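Section 4. Setting Up the Glove Station Outdoors

14 shares | 3 comments

This section covers setting up, checking and packing away the Flallix glove station at an outdoor table. Indoor bench set-up is in Section 3. Read Section 2 (charging and storage) first if the kit has been on the shelf for more than two weeks.

The station records hand motion that is later used to train the arm in the Hrnčiar cell. The arm repeats what it is given, including a slipped tag mount or a glove that was put on crooked. Most of the steps below are there to catch those faults before recording starts.

4.1 Before you carry anything out

1. Check the forecast. Do not set up in rain, or if rain is expected within 2 hours.
2. Charge the glove battery and the logger to full. The logger will not start a session on a low battery.
3. Open the glove bag and look over the finger attachments. Each one should move freely and return without sticking.
4. Look at the tag cube. The printed faces must be clean and flat, with no lifted corners. A face with a lifted corner has to be replaced. Do not glue it back down.
5. Pack the calibration card, the lens cloth, a roll of cloth tape and the spare cable.

NOTE: The spare cable is the one with the Plurnora sleeve. The older cable fits the same socket but has no strain relief and should stay indoors.

4.2 Choosing the table

1. Use a fixed table with a firm top. Folding tables move when the operator leans on them.
2. Pick a table in even light. A shadow line that crosses the work area during the session will cause dropouts.
3. Wipe the top with a dry cloth. Scuffs and stains in the paint do not affect tracking and can be left alone.
4. If the table has an umbrella hole, keep small objects clear of it. Run no cable through it.
5. Set the fixed camera so that it sees the whole work area and the operator's glove at full reach. Lock the clamp.

CAUTION: Keep the walkway open. Anyone passing must be able to get by without stepping over a cable.

4.3 Shiny surfaces and the hand-held gripper

The gripper tool carries its own wide-angle camera. A mirrored or polished surface close to the lens fills the picture with reflected sky and buildings, and the tracker may pick up features in the reflection as if they were real points. Position is then lost or jumps.

1. Walk the tool once around the work area with the logger in preview mode.
2. Watch the position trace. A jump of more than a hand's width means something reflective is in view.
3. Cover the surface with a matte cloth, or turn the work area so that the tool faces away from it.
4. If it can't be covered, keep the tool at arm's length from it and approach slowly.
5. Check that loose cables are clear of the lens, then repeat step 1.

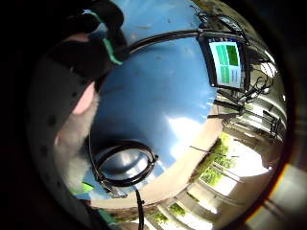 Fig. 4-1. Polished dome close to the gripper camera, with reflected sky and building.

NOTE: Tape does not count as a matte cover. Several of the tapes we tried at Irnau were glossy enough to show up on the trace.

4.4 Putting on the glove

1. Remove rings and watches from the recording hand.
2. Hold the glove by the cuff, never by the frame, and work the fingers in one at a time.
3. Seat the rigid frame flat on the back of the hand. It should not rock when the hand is turned over.
4. Fasten the wrist strap until it is snug. The operator should still be able to make a loose fist.
5. Fit the tag cube to the mount. Push down until it clicks, then try to twist it. If it turns at all, take it off and refit it.
6. Plug in the cable at the glove end first, then at the logger end.
7. Leave enough slack for the arm to reach straight out. Have the operator stretch to the far side of the table and back before you go on.

CAUTION: Do not let the connector hang by its own weight. The operator can hold it in the free hand during set-up. Once recording starts, clip it to a belt or pocket.

4.5 Laying out the work

The pick-and-place set uses an open box without a lid and a small group of soft toys.

1. Place the box on the far side of the table, with its front panel square to the operator.
2. Lay the toys on the near side, apart from each other. They may lie on their sides. Do not line them up.
3. Let the operator settle. Kneeling or crouching at a low table is fine and gives a better reach than sitting, but change position between blocks.
4. Start the logger, hold the hand still until the tone sounds, then hold the gloved hand over the box so that the fixed camera can find the tag cube.
5. Run the block. One block is 16 picks.
6. Stop the logger before touching the cube, the strap or the cable.

The tag cube may sit at a slight tilt when the arm is extended. The offset is measured at the start tone and corrected in software. A tilt that changes during a block is a fault. See 4.6.

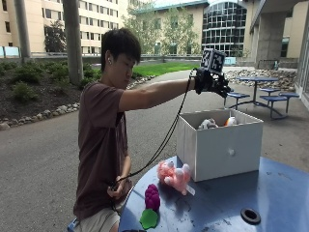 Irnau, 7 April 2021

Changes from the previous issue: reach check added to 4.4 after two connectors were damaged at full stretch. Step 4 of 4.5 moved ahead of the first pick. Changes checked by Miroslava Kuruc and Finbarr Moynihan.

4.6 Faults during a session

Logger shows code 400
The fixed camera has lost the tag cube. Stop, check that the cube is not turned edge-on or hidden by a sleeve, and hold the hand over the box again. If the code comes back, clean the printed faces with the dry side of the lens cloth.

Logger shows code 1367
Finger data has stopped. Unplug at the logger end, wait for the light to go out, and plug back in. If there is no change, swap in the spare cable. If there is still no change, end the session and send the glove in for repair.

Trace drifts slowly to one side
The camera clamp has moved. Tighten it and repeat calibration from the card. Blocks recorded after the drift began should be marked and left out.

One finger reads closed all the time
The attachment has slipped off the fingertip or the return is stuck. Stop the logger and reseat it. Do not bend the frame to make it reach — it will crack at the second joint.

Tone does not sound
The hand is not still enough. Rest the wrist on the table edge and try again.

4.7 Packing away

1. Stop the logger and wait for the file to close.
2. Unplug the logger end, then the glove end.
3. Take off the tag cube and put it in its own pouch.
4. Coil the cable in loose turns. Do not wrap it around the glove.
5. Loosen the wrist strap fully before drawing the hand out.
6. Leave the glove open on a shelf overnight so the lining can dry. Do not put it near a heater.
7. Enter the number of blocks, the operator and any fault codes in the station log.

NOTE: Toys that have been on the ground go in the wash bag. Grit caught in the fur wears the pads on the cell gripper.

Questions about this section go to Jozefína Mikuš. Replacement tag faces and straps are ordered through Silvia Čierny and usually arrive with the monthly parts delivery.

Related sections
Section 2. Charging and Storage
Section 3. Indoor Bench Set-up
Section 5. Calibration Card: Use and Care
Section 6. Moving Recordings to the Hrnčiar Cell
Parts List, November issue

Contact the documentation desk | © Flallix | Back to top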